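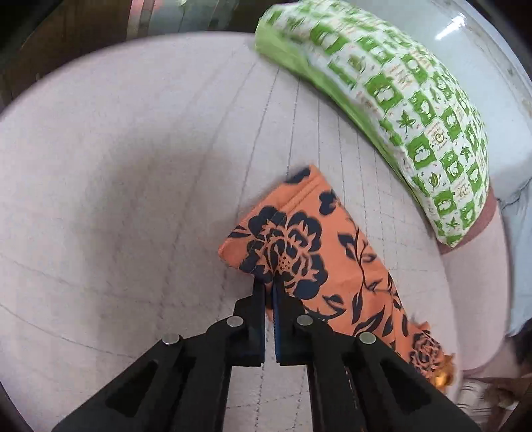
Quilting is the joining of two or more layers of material with stitches or other fastenings that pass through the full thickness. The usual bedding quilt has three layers: a top, a filling known as batting or wadding, and a backing. The stitching holds the filling in place and limits how far it can shift during use and washing. The term covers both the hand craft and the industrial process used for bedspreads, mattress covers, jackets and protective pads.

Materials

Tops and backings are most often plain-weave cotton or a cotton and polyester blend. A tightly woven fabric resists the passage of loose fibers from the filling to the surface, a fault known as bearding. Batting is made from cotton, wool, polyester, silk or blends of these. Cotton batting is thin and dense and lies flat. Polyester batting has more loft, dries faster and holds its shape between widely spaced lines of stitching. Wool falls between the two in loft and is warm for its weight.

Batting is sold needle-punched, resin-bonded or unbonded. Unbonded batting needs the closest stitching, as it has little strength of its own.

Stitch patterns

The simplest pattern is a set of parallel lines, called channel quilting. Two sets of lines crossing at an angle give squares or diamonds. Echo quilting repeats the outline of a shape at regular intervals, and stippling fills an area with a single wandering line that does not cross itself. Echo quilting is closely associated with Hawaii, where large appliqué motifs cut from folded cloth are surrounded by repeated contour lines. Quilts of this type are made in Hilo and elsewhere in the islands.

Hand quilting uses a running stitch, which shows as a broken line on both faces. Most machine quilting uses a lockstitch, in which an upper and a lower thread interlock inside the filling. Chain stitch is also used in factories – it is fast and needs no bobbin changes, but can unravel from a cut end.

Industrial production

Multi-needle machines stitch the layers as they are drawn from rolls. Needle bars in the Zidier type move with the cloth, while the Dierckx type keeps the bars fixed and shifts the cloth sideways on a carriage. A common setting on the Dierckx type is 1,000 stitches per minute, lowered to 300 for thick fillings. The Stunell process uses no thread and bonds synthetic layers with ultrasonic heat at spaced points. Bonded goods are cheaper to make but tend to separate at the bonds after repeated laundering.

Care

Cotton quilts may shrink at the first wash, which puckers the surface between stitch lines. Prewashed fabric and batting reduce the effect. Heavy quilts are dried flat, as hanging places the weight of the damp filling on a few lines of thread.

See also: Appliqué, Batting, Coverlet, Patchwork, Trapunto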